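Dad moved out of state and Mom won't talk about it. How do I stay close to both?

Posted by kravets_kid in Family & Growing Up

Sorry in advance, this is long. I'm 22, the younger of two, and I moved to Plinham for school. My parents stayed together my whole childhood and then last February, when I figured the hard part was over, my dad told us he'd taken a job in Kokley and was going by himself. He's 55. He packed the truck, hugged me in the driveway (first time in years, I think) and left before lunch.

What gets me is how different the two of them are about it. Dad calls me all the time now! He never used to call. He'll ring while he's making dinner and ask me how long you boil an egg, and then we end up talking for an hour about his childhood and how his own father never said a kind word at the table. I've learned more about him since he left than I did living down the hall from him.

Mom is the opposite. She used to be the one I told everything to, and now it's weather, the neighbor's dog, did I eat. If I bring up Dad she gets very busy with something in another room. My brother says leave her alone, she'll talk when she wants to. But he's said that for months, and he lives ten minutes from her, so he at least gets to sit on the couch and be quiet with her. I only get the phone.

And then I feel guilty, because I look forward to Dad's calls and kind of dread hers. I came out of one the other night and sat on the steps of my building until it got dark, feeling like I'd picked a side without meaning to. Has anyone been the kid in this when you're technically not a kid anymore? Do I push her? Do I tell Dad to knock it off with the long calls? I don't even know what I'm asking for. Anything helps.

marlow_street

Mine split when I was nineteen, and everybody told me how lucky I was that it didn't happen when I was little. I hated hearing that. You're old enough to be handed all the details and you still want somebody to make you a grilled cheese, so first of all, it's fine to be thrown by this.

About your mom. I pushed mine. I drove home on a Friday with a whole speech worked out in the car, I sat her down, I said we need to talk about our feelings, and she looked at me like I'd come to read the gas meter. We didn't speak much for weeks after that. What worked in the end was so dumb. I asked her to teach me her cabbage rolls over the phone. We both had our pots going, and somewhere in the middle of the rice she said "your father never liked these, you know," and out it all came, a good hour of it, and I burned the bottom of mine and didn't care one bit.

So I'd give her something to do with her hands while you talk. Weather and the neighbor's dog might be all she's got in the tank some days, and I'd take it. I used to think those calls didn't count. Looking back, my mom called me every single evening that winter, and I was so busy waiting for the big talk that I missed how much she wanted to hear my voice.

With your dad, enjoy it! Really. You're allowed. But if he starts telling you things about the marriage, you can say "that one's for you and Mom" and go back to the eggs. I had to do it 3 or 4 times before mine caught on and he was never mad about it.

bus_to_busia

just let them be adults. my parents did this and it all worked out on its own, they get along better now than when they were married lol. your brother is right

Ivars Kütt

I'm coming at this from the other side, being the father who left. My daughter was in her second year of college, and I moved 2 states away and began phoning her constantly, much like your dad. I told myself I was making up for lost time, and partly I was. I was also lonely, and she was the one person who always picked up. It took her aunt to point out to me that a girl with exams shouldn't be her father's whole evening.

So I'd say it's okay to tell him you've got half an hour tonight. It won't wound him. My daughter did that and I sulked over my soup and then I went and joined a bowling league, where I'm terrible, and I've met some of the nicest people of my life.

As for feeling you've picked a side, I doubt your mother sees it that way. My ex-wife told me years later she was glad our daughter had me on the phone, because it meant she could fall apart for a while without the kid having nobody. I never would have guessed it. She was polite as a bank teller to me that whole year.

Go see her if you can, even for one night. Don't plan anything. Do the dishes, watch her shows, let her complain about the parking. You wrote that your brother gets to be quiet with her, and I thought that was the truest part of your post, so go get some of that for yourself.

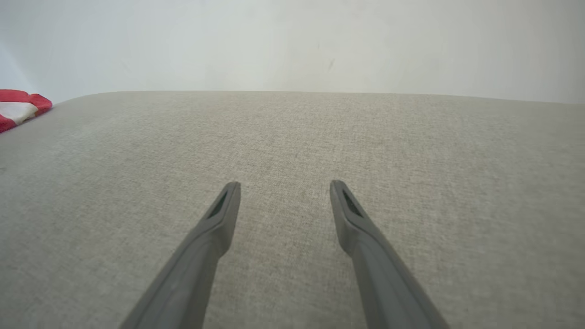 kravets_kid: Thank you for this, I read it twice. Should I tell my mom ahead of time that Dad and I talk so much, or wait until she asks?

Ivars Kütt: I'd tell her, and keep it short. Mention it once, the way you'd mention a friend you had lunch with, and then ask about her week. If she finds out from your brother she may wonder why you were hiding it. You don't need to pass along what he says, and please don't carry messages back and forth, even the small ones about mail and insurance. My daughter did that for us and she told me afterward it was the worst job she ever had.

kravets_kid: Okay, that makes sense. I've been carrying the mail ones already, oops. I looked up the bus and I can be home for a night next weekend. I'm going to ask her to show me how she does her dumplings, and I'll bring my own apron.

marlow_street: Yay!! Let us know how the dumplings come out, and don't walk away from the pot like I did.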